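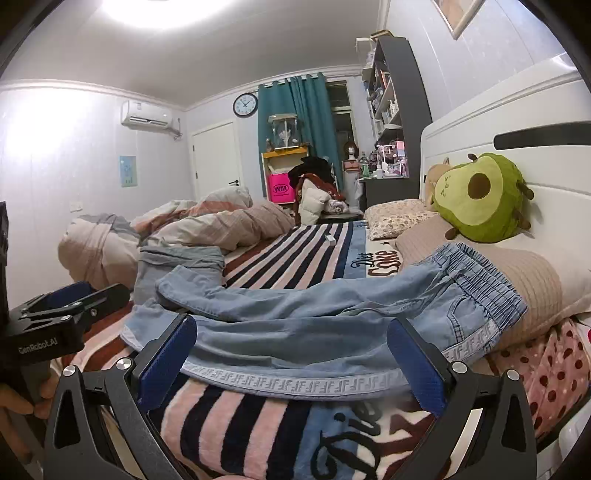 Jeans on the striped blanket, waistband to the right, avocado looking on from the headboard.

September, 4:10 pm, upstairs bedroom

Bed first today, before the shelves, and I'm glad I argued for it. I do love this blanket (pink, navy and white, with Live Love written on it in that loopy script) but it is a terrible background for sorting clothes, because every stripe wants to be a sleeve! The pale denim does all right on it. The greyish-blue piece next to it is harder to read when it's bunched up like that, so for the next round I'd like a plain sheet underneath, and Misaki says there is one in the Stornness box if somebody will only dig for it.

Notes on the jeans, as I'll forget otherwise. Elastic waist, so they won't take a crisp fold at the top the way a buttoned pair does, and the light grey trim with the repeating FF pattern wants to curl over on itself. What I've settled on is to lay them sideways, smooth the trim flat with the side of the hand, bring one leg over the other, then fold from the hems toward the waist in thirds. Sota prefers halves. His piles are taller and they lean, and I have told him so, kindly.

The duvet stays heaped at the far end until the clothes are off. I tried making the bed around the laundry last time and did everything twice. The long ribbed pillow goes back behind, spotted one in front of it, then the plush toys (avocado in the middle, please, with the little tan fellow where people can see him).

Still to do: the small white box needs a home off the bed, and the pink polka dot blanket can be folded last and go at the foot. Drawer 26 is for trousers, label it before supper.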